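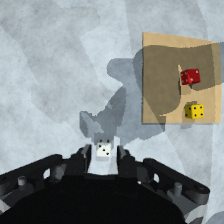
Before you collect any demonstrations for the dice-to-tray task, fix the cameras. Most failed Cundar policies we are sent were trained on a wrist view alone. That view is good for finger alignment and poor for judging height above the table.

Step 1. Load the Cundar scene and add two views: one on the wrist, looking past the fingers, and one fixed to the side, near the level of the tabletop. Render both at every control step.

Step 2. Randomise the start positions of the dice and the tray. Keep the room, lights and furniture fixed for the first run.

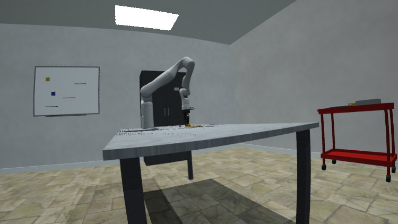

Step 3. Record 875 scripted episodes. Log joint positions, gripper opening and both views at 30 Hz. Discard any episode in which a die leaves the table.

Step 4. Train with the Skurport loader, batch size 30, action chunks of 5 steps. Do not shuffle within an episode - the chunks must stay in order.
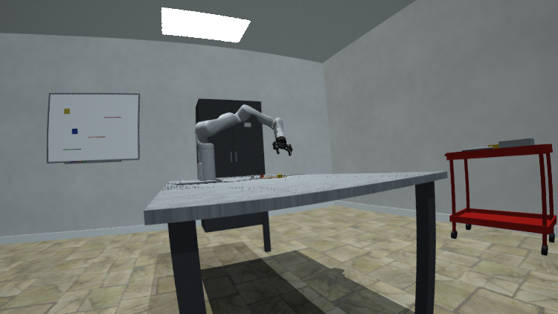
Step 5. Evaluate over 2000 rollouts with new start positions. Score grasp and placement separately. A single success rate hides the usual fault, where the fingers close too high and the arm carries on to the tray with nothing in them.

Step 6. Repeat with the side view masked. If the grasp score does not change, the policy is ignoring that view; check the image normalisation before anything else.

Comments

Krasniqi: Does step 3 need the gripper opening if you already log the commands?

Snežana Todorova: Yes. The command says closed whether or not there is a die in the way.

skulldale: Masking with the mean image worked better for me than masking with black.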